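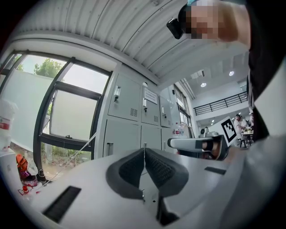 Cecilia Dogbe wrote to me that a leader who asks permission is already finished. She had read my short piece on the choice of a new head for our translation office, and she did not agree with one line of it. People want to be led, she said, and when you ask them what they think, they hear that you do not know. She added that she has worked under four directors and remembers with respect only the one who never asked her anything.

I have thought about her letter for several weeks. I like letters which make me uncomfortable, and this one did. I still think she is wrong, but my first answer to her was too quick, and I would like to give a slower one.

Let me begin with what is true in her letter. There is a kind of asking that is only fear. I worked for a short time in a company called Vostach, where the head of our floor asked us about everything. He asked which day the meeting should be, and then which room, and then if the meeting was necessary. In the beginning we found it pleasant. After two months we were tired of it, and after that we were a little cruel to him, which I regret. He was a kind man. But each question he asked moved a small stone from his bag into ours, and we had already our own stones. If this is the leader that Cecilia Dogbe has in mind, I have no quarrel with her.

The second thing I give to her is that some moments do not allow a discussion. When the river came over the lower road at Dremham, one May, the woman who ran the night shift at the laundry there told everybody to go up the stairs and leave the machines. She did not collect opinions. Nesma Gaber, my neighbour at that time, was in that shift, and she told me that it did not enter her mind to disagree. The order was short and they all followed it.

But here I must stop and look more carefully, for this story is usually told as proof that strong leaders do not ask. I have heard Nesma tell it many times, and there is a part which other people leave out when they repeat it. For years before that night, the same woman had asked her workers a great number of things. She asked the ones who lived by the river how high it was. She asked the new girls what they did not understand, and she did not laugh at the answer. She knew who had a bad knee and would be slow on the stairs, and she had sent that person up first. She could give an order in five words on that night, and have it obeyed, as a result of many hundred questions which she had asked on quiet days.

I believe we make a mistake with time when we speak about leadership. We look at the hour of the crisis, which is the hour that makes a good story, and we copy what we see in it: the loud voice, the quick decision, the straight back. Then we bring this behaviour to a Tuesday morning with no flood in it. I have met young managers who speak to three colleagues about the holiday list as if the enemy is at the door. They have read the books. I have read some of the same books, and I must say they are nearly all about generals and explorers, and very few are about a person who must decide between two suppliers of paper.

There is also the matter of who is asked. In my first country the eldest speaks first, and after him there is not much left to say. When I came here I was surprised that a junior person could be asked in front of the others, and I was more surprised that I was this junior person. I had been 2 days in the job. Dinesh Nanayakkara, who led the group, asked me if the sentence on the table sounded natural to me. I said it did, though it did not, and he saw this in my face and waited. It was a long wait. In the end I said what I thought, and he changed one word and kept the rest as it was. He did not do what I wanted, you see. He took one word from me and made the decision himself, and I never had the feeling that he was weak.

This is perhaps my main point against the letter. To ask is one act and to decide is another, and Cecilia Dogbe puts them together in one. The man at Vostach asked us to decide for him. Dinesh asked us to tell him what he could not see from his chair. In English the same verb is used for both, and maybe some of the confusion comes from there. My language has two verbs, and I did not know how useful this was until I lost it.

I should be fair and mention an argument which is stronger than hers, and which Tarek Ait Brahim made to me over a very long lunch. He says that asking has become a costume. The leader sends a form with 20 questions, the staff fill it, the results are shown in a nice colour, and the decision was taken before the form was written. He says an honest order is better than this, and that people can forgive a hard boss more easily than a false one. I tried to find something against it and I could not. If you will not change even one word after hearing the answer, please do not ask. It costs people something to speak, more for some than for others, and it is not decent to spend their courage on nothing.

So I arrive at a position which is less clean than I hoped. I would prefer a leader who asks seldom but means it. I would prefer that he asks first the people who are normally last, and that he says afterwards, in plain words, what he has decided and which advice he did not take. This last part is rare. I have seen it done properly only by two people in my life, and neither of them had a big title.

As for our office, the choice is still open. Salma Sqalli is the candidate I would vote for if there was a vote, and there is not. When she came to visit us she spent most of the afternoon with the proofreaders, writing things down in a small hand, and I am told that some in the upper rooms took this as a lack of authority. I hope Cecilia Dogbe will write to me again, and tell me what she would have made of it.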